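Site: Morer Street building, floors 1 and 2, plus basement
Walked by: Kaja Jaunzems
Copy to: Saimi Heiskanen
Date: Oct 19, 2026

# Semiannual fire and general safety walk

Marks: OK = no action. FIX = needs work, see comment. N/A = does not apply here. Items carried over from the May walk have an (M) after them.

## 1. Exits and routes

- [x] Front doors open fully from inside without a key. **OK**
- [x] Rear stair door closes and latches on its own. **OK** (M) The closer was replaced over the summer. Tried it five times from half open and it latched each time.
- [ ] Basement corridor clear to full width. **FIX** Flattened cartons leaning on the left wall by the meter closet, plus one hand truck. Same spot as last time. Saimi, please talk to the ground floor tenant again. If it happens a third time I'd like it in writing.
- [x] Exit signs lit, both floors. **OK**
- [ ] Exit sign lit, basement. **FIX** One of the two lamps is out. The sign can still be read but it goes on the list.
- [x] Stair treads and nosings tight. **OK** Fourth tread from the bottom on the rear stair moves a little under a heavy foot. Not enough to fail it. Look again next time.
- [x] Handrails firm. **OK**

## 2. Emergency lighting

- [x] Push-button test, floor 1. **OK**
- [x] Push-button test, floor 2. **OK**
- [ ] Push-button test, basement. **FIX** The Andix unit over the stair came on and dropped out in under a minute. Battery is the likely cause. Order one and test again before replacing the whole fitting.
- [ ] Full-length discharge test. Not done on this walk. Needs an evening when the building is closed. Saimi to pick one.

## 3. Extinguishers

- [x] All in place and on their hooks. **OK**
- [x] Gauges in the green. **OK**
- [ ] Tags current. **FIX** The one in the floor 2 kitchen has a tag I can't read. It has been splashed and the ink ran. Ruotsalainen does the annual service and can retag it, but it should be looked at before then.
- [x] Pins and seals in place. **OK**
- [x] Nothing stored in front. **OK** (M) The coat rack has been moved and should stay where it is now.

## 4. Alarm and detection

- [x] Panel shows normal. **OK**
- [x] One pull station tested, rear stair floor 1. **OK** Called the monitoring company before and after. Signal received both times.
- [x] Sounders heard in every room with doors shut. **OK** Weakest in the floor 2 storeroom. You can still hear it over the fan.
- [ ] Detectors clean and uncovered. **FIX** Plastic cap left on the one outside the washroom, floor 1, probably from the painting. I took it off. Whoever signs off painters next should check for this.
- [x] Log book up to date. **OK** Two entries have no initials.

## 5. Electrical

- [x] Panel covers closed, circuits labeled. **OK** Circuit 9 in the basement panel just says "old." Fine for now, but it would be good to know what it feeds.
- [ ] Clear space in front of panels. **FIX** Basement panel has a shelf unit about a foot too close. It is empty and can be moved by one person.
- [x] No extension cords used as permanent wiring. **OK** (M) The one under the reception desk is gone.
- [x] Power strips not plugged into each other. **OK**
- [x] GFCI outlets trip and reset. **OK** Kitchen and both washrooms.
- [x] Portable heaters. **OK** One found, a Nester, unplugged and in a cupboard. Has a tip switch and it works. Remind people that it can't be left on when the room is empty.

## 6. Floors, furniture, and storage

- [x] Floors level and dry. **OK**
- [ ] Entrance mats lie flat. **FIX** Inner mat has curled at one corner and caught my shoe. Tape won't hold it. Replace.
- [x] Tables stable, no sharp or broken edges. **OK** Leaned on each one. None rocked.
- [x] Walkways around tables wide enough. **OK** Narrowest gap measured was 40 inches.
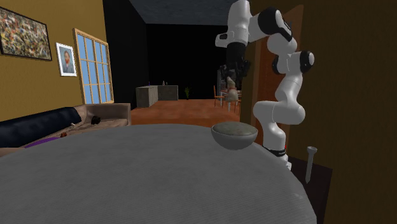 - [x] Chairs. **OK** Two with loose backs were pulled in May and have come back repaired. Sat in both.
- [ ] Shelving over shoulder height fixed to wall. **FIX** Storeroom floor 2, the tall unit nearest the window has one bracket of two. Missing screw was on the shelf.
- [x] Shelf load signs posted. **OK** Heavy rack in the basement is rated 600 pounds per level and is nowhere near that.
- [x] Storage kept below sprinkler heads. **OK**
- [x] Cleaning products in original bottles, cupboard locked. **OK**

## 7. Kitchen and washrooms

- [x] Hot water temperature at the tap. **OK** Read 107 degrees at the floor 1 washroom after two minutes.
- [x] Refrigerator door seal. **OK**
- [ ] Range hood filter. **FIX** Greasy. Last cleaning isn't written down anywhere. Put a sheet inside the cupboard door.
- [x] First aid kit stocked. **OK** Burn gel expires this winter, so add it to the next order.

## Cost and follow-up

The mat, the battery, the exit sign lamp, and a box of screws should come to around 165 dollars together. None of it needs a contractor. The range hood can be done in house if someone has a free morning.

Do first: basement corridor, shelf bracket, basement emergency light. I'd like these three closed within a week.

The rest can wait until the end of the month, except the discharge test, which depends on the evening.

Saimi, write the date next to each item as it is closed and leave the sheet in the log book. The May sheet was kept in the office and I had to ask for it.

K. Jaunzems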